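August, late evening, sim bench

Still not convinced the simulator is earning its keep. Athina thinks it is, and since she wrote most of the counter model I'll put her side down too, further on.

Where we stand: the real two-arm rig in the shop is on hold until the right shoulder bracket gets reprinted. Until then we practice the counter pickup in sim, using the Limden arm models and the scene Athina built from her tape measurements. The task is dull on purpose. Reach down the counter, pick up one of the small things at the far end, put it down again. If we can't do that we have no business talking about drawers.

Ran 30 resets with the new reach script. The log says 30 reaches completed, and I don't believe a number that clean. "Completed" in our script only means the wrist got to its target pose. It says nothing about whether there was anything between the fingers when it got there. I raised this last month and we both agreed to fix it and neither of us did.

So I stopped reading the log and went through the views, main one first, then the gripper view. 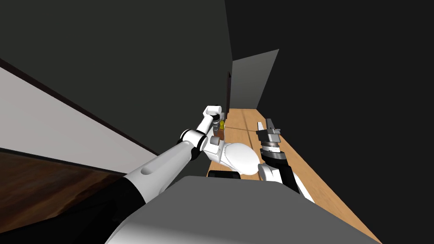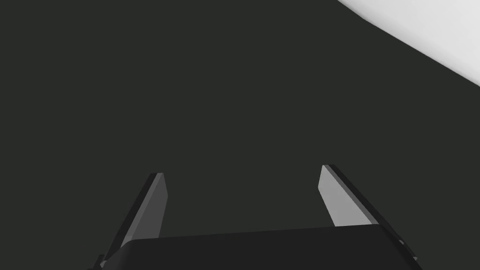
*Main view, then gripper view. Same sim session, not matched to the same step.*

The gripper view is the one that bothers me. Fingers wide open, plain dark gray between them, a patch of white up in the corner. I can't tell from it which surface I'm looking at. The counter is light wood in the main view, so it isn't that. If the picker is supposed to learn anything from this camera, it needs to see something worth learning from more often than this.

Main view is better but I have complaints. The small stuff is bunched up at the far end, and the left forearm partly hides the brown block. Fine for a demo, bad for checking a grasp. Also nearly everything past the counter is plain grey, charcoal or black. Our real shop wall is pegboard with junk all over it, and I don't see how anything tuned against a blank wall carries over.

Athina's answer, fairly reported: get the motion right first, dirty up the background later, and the blank walls keep the render fast. She says the Panagiotou scene pack has textured walls we could drop in. Maybe. I want to see a grasp work before we go shopping for wallpaper.

To do:

- Change "completed" so it needs finger contact, held for 400 ms. Me.
- Save both views on the same step, with the step number in the file name.
- Spread the objects out and bring 2 of them closer to the near end. Athina.
- Rerun the same 30 resets, same seeds, before touching anything else.
- Bracket: ask whether the Bretolitz spool is dry enough to print with yet.

Leaving the old log in the folder, renamed so it doesn't get quoted at anyone.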